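Infection Prevention in Healthcare Settings
Unit 4: Hand hygiene, sinks and the ward water supply
Course handout, revised 27th February

Before you start

Read Unit 3 first. The terms colonisation, infection, carriage and outbreak are used below as they were defined there and are not explained again. Bring the blank audit sheet to the seminar.

4.1 Why water is treated as a source

For many years the sink was taught as part of the solution. Staff wash at it, so it was assumed to be clean. Work on ward outbreaks has changed that view. Several groups of bacteria live well in drains, traps and tap outlets, among them Pseudomonas aeruginosa, and they can persist there for long periods in a film attached to the inner surface. This film (biofilm) protects them from most routine cleaning agents. A disinfectant poured down a drain may lower the count for a short time, after which the film grows back. 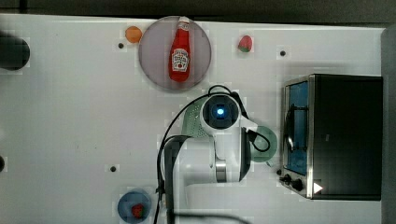 Ginov

The route from drain to patient is usually indirect. Water from the tap strikes the drain opening and throws small droplets over the basin, the taps, the worktop and anything stored within reach. Hands, trays and packs then carry the organism to the bedside. Droplets large enough to be seen fall close to the basin. Smaller ones travel further, and the distance depends on flow rate, basin depth and the angle of the spout.

4.2 Points of design

The following apply to a clinical hand wash basin.

The spout should not discharge straight into the waste outlet.
The basin should have no plug and no overflow. Both hold standing water.
Taps should be operable without the hands touching them after washing.
The basin should be used for hand washing only.
Clean supplies should not be kept beside it unless a splash screen is fitted.

The fourth point is the one most often found broken at audit. Left-over drinks, feeds and intravenous fluids contain sugars and other nutrients. When tipped into a hand wash basin they feed the film in the trap. Antibiotic residues disposed of in the same way add a second problem, in that they favour the resistant members of the population. A separate dirty utility sink or disposal unit must be provided, and it must be near enough to be used.

4.3 Flushing

Outlets that are seldom used allow water to stand in the pipe at a temperature that suits growth. Each ward should keep a list of such outlets and a record of flushing. The record must show the outlet, the date, the duration and the initials of the person who did it. A record filled in at the end of the month from memory is of no value and should be marked as missing.

Removing an outlet that is not needed is better than flushing it. The branch pipe must be cut back to the main run, as a capped length left in place (a dead leg) behaves in the same way as an unused tap.

4.4 Sampling and counting

Results are reported as colony forming units (cfu) in a stated volume. Students regularly lose marks by omitting the volume. A count with no volume cannot be interpreted.
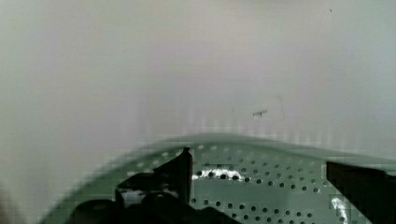

Two kinds of sample are taken. A pre-flush sample is collected from the first water to leave the tap and reflects the condition of the outlet itself. A post-flush sample is collected after the water has run and reflects the supply behind it. A high pre-flush count with a low post-flush count points to the tap, the flexible hose or the fitting. High counts in both point further back in the system.

Worked case. Wevska is a teaching hospital used for exercises throughout this course. Its Quezada wing has 22 hand wash basins. Pre-flush samples from 10 of them are positive for P. aeruginosa. Post-flush samples from the same basins are all negative. Consider where the organism is most likely to be, which parts you would replace first, and what you would ask the ward to do in the meantime.

4.5 Dilution exercise

A disinfectant stock is supplied at a strength of 1000 parts per million. The protocol calls for 700 parts per million. Work out the volume of stock needed to make one litre at the lower strength and show each step. State the final volume as well as the volume of water added. Then explain why contact time must be given along with strength, and why organic soil on the surface alters both.

4.6 Preparation for Unit 5

Unit 5 deals with screening on admission. Read the Pisico case notes, parts one and two, and note every point at which a patient was moved between bays. The written task is due in December and must be submitted with the completed audit sheet attached.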